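What the second pair of arms will cost us

2019-12-10
Reading time: 4 minutes

The budget for next year has to be in by January, and I have been asked to put a number against "arms, second pair". I have written the first draft of that line three times. These are my working notes, tidied up enough to be read by someone other than me.

The quote from Flurkari is straightforward. It covers two arms, two grippers, one controller box, cables and a year of parts. It leaves out mounting, spare fingers, freight and the power supply, which on the last order arrived with the wrong plug and cost us most of a morning. Flastance quotes higher and includes all of that except freight. On paper the gap between them is large. Once I add the missing items to the cheaper quote it shrinks to something I could lose in the rounding.

So the purchase price is not where I have spent my time. The three lines that moved the total were cables, downtime and rooms.

Cables first. Each of our current arms has a black cable that leaves the gripper in a loop and comes back along the arm. The loop has to be long enough for the wrist to turn and short enough that it does not hook a chair. We replaced ours twice this year, both times because the sheath had worn at the same bend. A replacement is cheap if ordered with the arms and takes 30 days if ordered alone. I have put four spares in the budget and will defend all four.

Downtime is harder to write down. I went back through the log and found 216 hours of planned running since we started keeping it properly, and a good deal less than that delivered. Most of the loss was waiting: for a part, for a reply, for somebody with the right hex key. Rahman, who supply our fixings, will hold stock for us if we commit to a quarterly order. I have taken that option. It is dull and it will save more than any discount either arm supplier has offered.
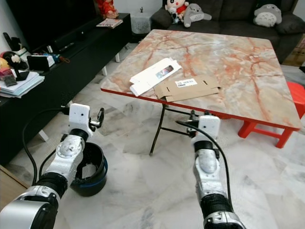 Melur Ngui
Equipment planning, Bodow

Rooms are the line that gets questioned. A bench in the lab costs us next to nothing, and a furnished room does not. But the jobs we want the arms to do are household jobs, and a household has a folding table with flattened boxes on it, a sofa with a Totoro on it, and a bucket on the floor close to where the left arm needs to swing. A lab bench has none of these unless you carry them in, and then you have arranged them, and you arrange them the same way every time. I did. I checked.

Floor type also turns out to belong in the budget. Hard tile is kind to wheels and unkind to anything dropped. Gripper fingers are metal and survive it. Housings are less forgiving, and a new one from Flurkari is priced at 552 before tax. I have allowed for one per pair per year. Bayu Gunawan thinks two. He has dropped more of them than I have, so his estimate is in the notes column.

Reach is the other thing to settle before ordering. Both suppliers sell a longer version of the same arm. The longer one gets to the far side of an ordinary table without moving the base, but it carries less at full stretch and needs a heavier mount. For cardboard, papers and soft toys the payload hardly matters. For a full bucket it does. I have budgeted for the standard length and written down the price difference, in case the task list changes again before the order goes in.

Things I have left out on purpose: a service contract (the Flastance one excludes wear parts, and wear parts are what fail), a second controller, and training days. We have seven people who can run the present arms and the new ones use the same software. If that changes with the next release I will have to find the money elsewhere.

Still open: whether freight is charged per crate or per order, and who signs for it. I have asked both suppliers. One has answered, about a different order.

Recent posts
Labelling cables so that someone else can read them
Three power supplies compared
Notes on storing grippers
What we stopped logging, and why

Contact | © 2019 Melur Ngui | Back to top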